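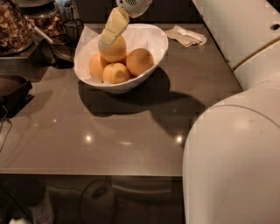 Figure 6.1 Oranges in a bowl on a kitchen counter. Citrus fruit continues to lose water through the rind after harvest.

Chapter 6
Water Loss in Stored Produce

6.1 Introduction

A harvested fruit is still alive. It takes in oxygen, gives off carbon dioxide and heat, and releases water vapor to the air. While the fruit hangs on the tree, water lost from its surface is replaced through the stem. After picking, the supply ends but the loss goes on. Most of the visible aging of fresh produce, including shriveling, softening and loss of shine, can be traced to this imbalance.

The rate of water loss depends on the vapor pressure difference between the inside of the fruit and the surrounding air. The air spaces within the tissue are treated as saturated. The outside air is described by its temperature and relative humidity. Section 6.2 shows how the difference is calculated, and Section 6.3 introduces the transpiration coefficient, which accounts for the resistance of the skin.

Size also matters. A small fruit has more surface per unit of mass than a large one of the same shape and will lose a greater share of its weight in the same period. Stem scars, cuts and bruises offer additional paths for vapor.

The worked problems in this chapter use storage records from the Clistbridge packing trial, in which Cha and Betancur weighed 824 oranges over 13 weeks in two rooms. Air in the first room was held at 79 percent relative humidity. The second room was not controlled. Fruit was drawn from a single March harvest and was not waxed. The full weight tables are given in Appendix C.

Terms introduced in this chapter: transpiration, cuticle, vapor pressure deficit, transpiration coefficient, salable weight.

Before continuing, review the use of the psychrometric chart in Section 2.4.

6.2 Vapor Pressure Deficit

Let the temperature of the fruit surface be T, and assume at first that the fruit and the air are at the same temperature.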